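Policing of the Hudirness demonstrations: some observations on the inquiry report

Posted 21/08/2021

The report of the inquiry into the dispersal of the Hudirness demonstrations was tabled last week. It runs to 456 pages, excluding annexes, and I have now read it in full. I set down my observations for readers who followed the earlier entries on this site and who may not have the time to do the same.

The facts are no longer seriously disputed. In February, residents of Hudirness gathered outside the regional offices to protest against the renewal of emergency powers. The gathering had been notified in the proper form. On its second evening, an order to disperse was given over loudspeakers at the northern end of the square. Officers advanced from the southern end 2 minutes later. The inquiry finds that a large part of the crowd could not have heard the order, and that those who did hear it had no clear way out.

Thirty people were treated in hospital. The first official statement mentioned none of them. It was corrected in part, after Kotmont District Hospital released its own figures, and the inquiry is rightly critical of the delay. A government that asks the public to accept the use of force has a duty to account for its results promptly, including where the account is unwelcome.

The chapter on arrests is the strongest in the report. It records that 771 persons were detained over the whole period of the demonstrations, and that in many cases no reason was written down at the time. Most were released without charge. Their belongings were not always returned with them, and the inquiry recommends a single register for property held at police stations. I would have gone further and set a deadline for its introduction.
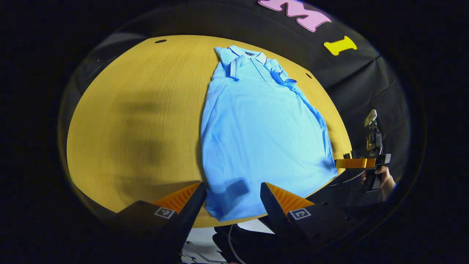 Mac Giolla, writing in response to my previous entry, took the view that I had been too generous to the inquiry. The commissioners had the power to compel senior officers to give evidence in public and chose to hear them in private, he wrote, and a finding reached behind closed doors would persuade few of the families in Hudirness. He added that the people in the square had been required to give their accounts in the open, with their names read out, and that the same rule should have applied to those who gave the orders.

I have considered that criticism carefully and I accept a good part of it. The report offers two grounds for the private sessions – operational security and the welfare of witnesses – and deals with both in a single paragraph. Neither ground explains why the transcripts could not be published afterwards with limited removals. I have written to the inquiry office asking whether this remains possible.

On the recommendations themselves, my chief concern is with the proposed complaints body. It would sit within the same ministry that is responsible for the police, and its director would be appointed by the minister. The Gomholm model, under which the director answers to the legislature and holds office for a fixed term, was put forward in several submissions. It is mentioned once in the report, in a footnote.

The government has until the next sitting to respond. Submissions on the draft response may be made in writing by any resident, and no legal representation is required. I intend to publish my own submission on this site once it has been lodged.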